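How to oil a bare wooden tabletop

There's a particular sort of afternoon that suits this job: dry, a bit of a breeze, nothing much on, the windows open. I did our kitchen table last August and I've been meaning to write it all down ever since, mostly for my sister (who keeps ringing to ask) but also for anyone else with a tired bit of wood and some patience to spare.

What you'll need

A tin of hardwax oil in a matt finish. I used Varnix, and I've had good results with Ahonen too.
Fine sandpaper and a cork block
4 lint-free cloths (old cotton sheets do nicely)
A vacuum cleaner with a brush head
Thin gloves

Getting the surface ready

Clear everything off and wipe the top down with a cloth wrung out in warm, slightly soapy water. Leave it overnight. I know it's tempting to crack on, and I did exactly that on my first table, a little pine thing from my student days, and ended up with a bloom under the oil that I never did get rid of.

Next morning, sand lightly, always along the grain. Let the block do the work and keep your strokes long. When your palm glides from one end to the other without catching, stop, hoover up the dust and go over it once more with a dry cloth.

Putting the oil on

Stir the tin, don't shake it. Pour out a puddle no bigger than a two-pence piece and spread it as far as it'll go, then a bit further still! Thin coats really are the whole secret. Wait ten minutes, take a clean cloth and buff off whatever is still sitting on top, paying attention to the edges where it likes to gather.

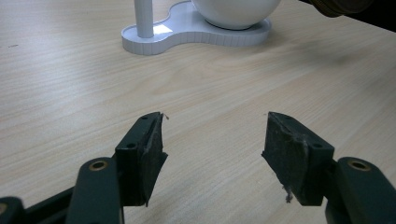
Lempi Saarinen wrote in to say that she leaves the first coat for two full days before adding the second, and that on pale wood she would never go beyond two, as a third turned her own table rather yellow.

I'm a bit less patient and leave mine a day between coats, but I do agree with her about stopping at two. Dark woods can take three quite happily.

Afterwards

Go gently for the first 7 days. No hot mugs, no wet cloths, and please don't put a tablecloth on, however much you'd like to, as the oil needs air to harden. Lay your used cloths out flat outdoors to dry before they go in the bin, well away from the house. Oily rags left in a heap can heat up and catch fire.

After that, a damp cloth is all it wants from day to day, and another thin coat whenever it starts to look thirsty.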